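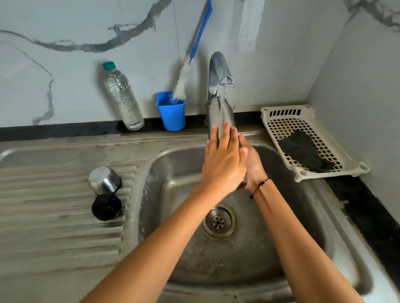
I've become one of those people who gets up before six to go walking, and I can't quite believe how much I love it.

It started in June, when Corina Gasser from my old choir sent round a message asking if anyone fancied doing the Clondora loop with her. I'd lived twenty minutes from the trailhead for years and never set foot on it. I said yes mostly because I'd had a glass of wine, and by the time the alarm went off in the dark I was regretting it pretty thoroughly. Then we came up over the first ridge with the fog still sitting in the valley and a whole mob of kangaroos standing in the paddock below us, ears up, and that was that. I was gone. I talked about it at work for days (sorry, everyone).

So, the loop. You park at the Hultbridge end, next to the old weighbridge, where there's room for a handful of cars if people park considerately. The first stretch follows the creek through river red gums and it's as flat as anything. There's a crossing on stepping stones, which is a delight in dry weather and a proper adventure after rain. After that the track swings left and starts to climb, and it does not mess around! The high point is 632 metres, with a little brass plate set into the rock, and I have now touched that plate so many times I feel we're on familiar terms.

I was terrible at the climb to begin with. Corina would stroll on ahead, chatting over her shoulder, while I made noises like an accordion. What helped was slowing right down at the bottom. I used to charge at it, wanting to get the hard bit over with, and I'd be cooked by the second bend. Now I go at a pace that feels a bit silly, almost a shuffle, and I get to the top with enough breath left to say something about the view.

And the birds! I couldn't have told you a thornbill from a pardalote in autumn. I still get them mixed up, but I've got a small notebook and I write down what I think I heard, then look it up over toast. Last week there was a pair of yellow-tailed black cockatoos tearing into a banksia right beside the track, dropping bits everywhere and creaking away like a garden gate. We stood under them for ages. Neither of us got to work on time.

A couple of people have asked me what gear I've bought, and it's hardly anything. I wear the same runners I use for everything, with decent wool socks. I did splurge on a secondhand rain jacket, bright orange, a bit big in the shoulders, and I adore it. I take more water than I think I'll need, a banana, and a headtorch for the first half hour. The headtorch was the best money I spent, and it's brought me face to face with some very surprised possums.

If you're keen to try it, go anticlockwise. Everyone does it clockwise because the sign points that way, but then you get the steep side going down, and it's all loose gravel and very hard on the knees. Anticlockwise you get the sunrise in front of you too. Allow 3 hours if you like to stop and look at things, and I really think you should. There's a gate halfway down the far side that sticks, so lift it by the bottom rail and it'll swing. Please shut it after you, there are sheep.

Afterwards we go to Ammann, the bakery across from the Hultbridge post office, and sit on the bench outside in our muddy socks. The cheese scones come out at half past eight. I've tried to make them at home and mine came out flat and sort of grey, so I've given up and I'm happy to pay for theirs. Corina has the apple slice every single time and won't hear a word about the scones.

Next on the list is the Esanus track, a much bigger day with a swimming hole at the far end and a section along the cliffs that Corina describes as "fine" in a voice I don't entirely trust. We'll wait until the mornings are lighter. There are four of us going now, my sister and her neighbour have both been roped in, and my sister has already been told about the apple slice.

If you've done Esanus, let me know in the comments what the road in is like. My car sits very low and I'm a bit worried about the fords.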